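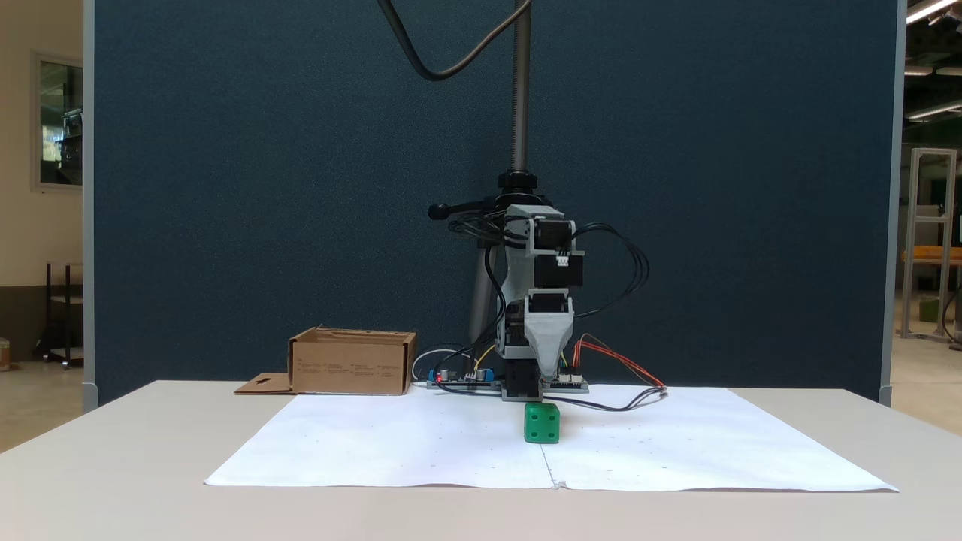 Apr 5, 2018. Workshop notebook, Grarnthorpe, the long table.

Today I worked on the table and not much else. The drawer order is still not finished from last month, but I decided that the small things come first, because every time I need a screw I lose half of the morning.

Paper. I put new paper on the table. The old sheet had glue, pencil and coffee on it and I could not read my own marks any more. We buy the Gravura roll now, the cheaper one. It is a little thinner than what we had before and it makes waves when the air is humid. I taped only the two short sides. If I tape all four it makes a bubble in the middle and then the cubes do not sit flat. Please do not cut on it with the knife, use the green mat from the shelf.

Boxes. Cardboard boxes with a flap are good for sorting, but the flap must be folded out fully, otherwise it comes up again slowly and pushes things away. I lost ten minutes with this. For the Kurian boxes I cut the flap off completely. For the others I leave it, it is useful as a small tray for washers.

Cubes and dice. I went through the whole tin. In the tin there were 354 pieces, and 242 of them are good enough for the counting sets. The rest have damaged corners or paint missing in the dots, and a few are so worn that you must turn them to the lamp to read the number. I put the bad ones in a bag marked "practice". The green with white dots is the easiest to see on pale paper. The yellow ones are nice in the hand but on white paper the dots disappear for me, maybe my eyes.

I washed one handful in warm water with a drop of soap, to try. The paint stayed. Do not use the Hovix cleaner, I tried it on one bad cube and the dots became sticky. It is written on the can for metal only, so this was my mistake.

Labels. Part number for the counting set stays 2457, also with the new tin. I wrote it on the lid and on the side - last time it was only on the lid, and the lids were exchanged.

Cables on the table. The long ones should go behind the boxes or over the top side of the paper, never along the front side where the sleeve catches them. I write it here again because I did it wrong myself this morning.

Still to do:
Order washers, small size, one bag of 2000.
Second lamp for the left end of the table.
Find the lid of the blue tin.
Ask in the office if the Gravura roll exists also in the heavier paper, and what it costs with delivery.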